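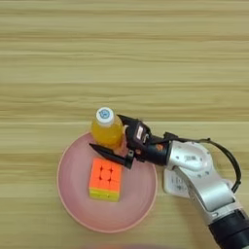
Siham Rizk asked in her reply to our last report whether the after-school homework and supper club at Flamville could keep going through the summer, and whether the money already granted would stretch that far. The short answer is yes for June and no for August. The rest of this report gives the detail behind that, along with what has happened at both sites up to the end of May.

## Where things stand

The club runs at 2 sites, the Flamville branch library and the old parish rooms at Wiston. Both have been open every school afternoon this period except for the two days when the heating was out at Wiston. Children come straight from school, have something to eat and drink, do their homework with a tutor, and are picked up by 6:00.

Flamville is full. We have a waiting list there for the first time, mostly families from the new housing behind the bus garage. Wiston is still under its limit. We had expected it to fill up once the weather improved, and it hasn't. The parents we asked gave the same answer several times over: the last bus back toward the county road leaves before pickup, and anyone without a car has to walk. We have written to the bus company and have had one letter back, which promised to look at the fall timetable.

## Food and drink

Supper is still supplied by Haddad, who deliver to both sites in the early afternoon. The price per meal went up in March, as we told you it would. We agreed to a smaller menu in return for holding that price until the end of the school year. The rice dishes and the flatbreads have stayed. The pasta bake has gone, and there were complaints.

Drinks are bought separately. We moved from large cartons to small bottles at Flamville because the kitchen there has one narrow refrigerator and opened cartons were going to waste. The bottles cost more per child. We think the amount thrown out has dropped enough to cover the difference, but we only started weighing the waste in April and would like another month before we put a figure on it.

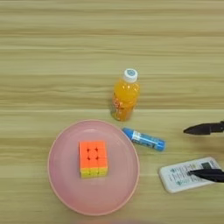 *Juice in a small bottle.*

Wiston has stayed with cartons for now. Its refrigerator is bigger and the cartons get finished. If numbers rise there we will look at it again.

One family raised the sugar in the juice. We have put jugs of water out at both sites, and children can have either. The family was content with that.

## Tutoring

Hugo Masson took over as lead tutor at Flamville in February. He has changed the order of the afternoon so that reading comes first, while the children are still eating, and math comes after the tables are cleared. Tutors report fewer arguments over space. The older group, which used to finish last and leave late, is now mostly done before the younger ones.

We lost 2 tutors at Wiston in the same month, one to a full-time job and one to a move out of state. One post was filled quickly. The other stayed open for 5 weeks, and in that time the remaining tutors covered it with longer hours. The overtime is the main reason the staffing line is over budget. It is a one-time cost and we don't expect it to repeat in the next period.

Reading checks were done with the whole younger group in May. The results are being entered now and will go out separately. We would ask you not to compare them directly with the fall results, as the school changed its reading test over the winter break and the two don't use the same scale. The school's reading teacher has offered to help us line them up.

## Attendance records

The paper sign-in sheets were replaced with Ploma at the start of the spring term. Setup took longer than planned. For the first two weeks we kept paper as well, and the two sets of records didn't always agree, mainly on children who left early. We settled this by making the person at the door responsible for both arrival and pickup. 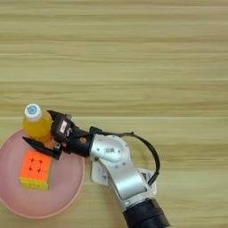

The records have matched since then, and we stopped the paper sheets after spring break. Parents now get a message if a child who was expected hasn't arrived by 3:30. There was some worry that this would lead to a lot of phone calls. It has led to a few, nearly all of them about dentist appointments that the school knew of and we didn't.

## Money

Spending is close to plan overall. Food is slightly over because of the March price rise. Staffing is over for the reason given above. Rent at Wiston is under, as the parish did not charge for the days without heat. Training is well under, and we would like your agreement to move the unspent part of that line into staffing. No new money is needed for this.

For the summer, the present grant will cover Flamville through June on shorter hours. July could be covered if the training money is moved and if Haddad keep to the current price, which they have not yet confirmed. August can't be covered without further support. We are not asking for it in this report. If you would consider a request, please tell us which form to use.

## Next period

- Confirm the summer menu and price with Haddad
- Finish weighing food and drink waste at Flamville and report the result
- Write again to the bus company about the Wiston service
- Send the reading results with a note on the change of test
- Meet the Flamville branch manager about a second room for the fall

The second room matters most to us. Without it the waiting list will carry over to September. The branch manager is open to the idea, but the room is used for tax help in the spring and the two would overlap from February on. We will write once we have met.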